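In praise of the big plain table

Apr 3, 2023

I have a theory that you can tell how a household is doing by looking at its biggest table. I don't mean whether it's clean! I mean whether anyone can sit down at it right now and start something — a puzzle, a pie crust, a letter to the county — without first asking permission or moving a bowl of decorative lemons.

We stopped making room for tables like that at some point, and I would love to see them come back. I grew up with one. It was oak, it seated eight if two of them were children, and it had a burn at one end from a soldering iron that my father denied owning. I learned fractions there. My sister cut out a whole prom dress there and nicked the edge with the shears, and you could feel that nick with your thumb for the next twenty years.

When my husband and I bought our own place we did what everyone does and spent the money on the sofa. The sofa is fine. We sit on it and look at our phones. Then last November I paid $683 for a secondhand worktable from Tristorura, the salvage store out past the rail yard, and I swear the house changed shape around it. The kids drifted over. Neighbors who used to talk to me on the porch came in and leaned on the thing.

Natsumi Tanabe, who refinished it for me, wouldn't let me put a high gloss on it. She told me a shiny table makes people nervous, and she's right. I have since gone around touching tables in restaurants like a crazy person, and the ones I want to stay at are always a bit dull and a bit worn, with grain you can follow with a finger while somebody else is talking.
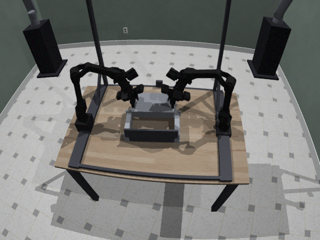
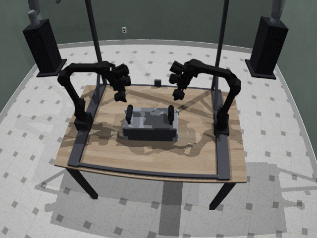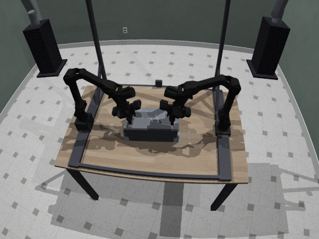
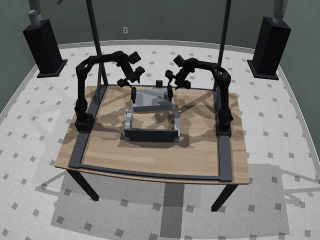 Wood grain on top and plenty of room around it.

Now, I know the argument against. Space costs money, and a lot of us live in 600 square feet with a bed that folds up. My friend Tsutomu Aoki raised four kids in an apartment not much bigger than that, and he still kept a proper table — a door on trestles, for the first ten years. He gave up a coffee table, a TV stand and an armchair to fit it in. He says he has never missed the armchair. I believe him, having seen what people put on armchairs (laundry, mostly).

The other complaint I hear is that a big table only collects junk. Well, sure it does! Mine has a library book and half a birdhouse on it this minute. But you can clear a table in two minutes with your forearm, and I'd take the birdhouse over a spotless surface any day of the year.

What I'd really like is for this to spread past our homes. Our branch library put in one long table near the magazines and took out six little study desks, and people grumbled, and now you can't get a chair there after four o'clock. Strangers pass each other the stapler. The bus station could use one. So could the clinic on Tai Street, where we all sit in rows facing a fish tank.

If you're shopping, go heavier than you think you need and don't worry about matching chairs. Sit at it in the store for a good long while, with your elbows out.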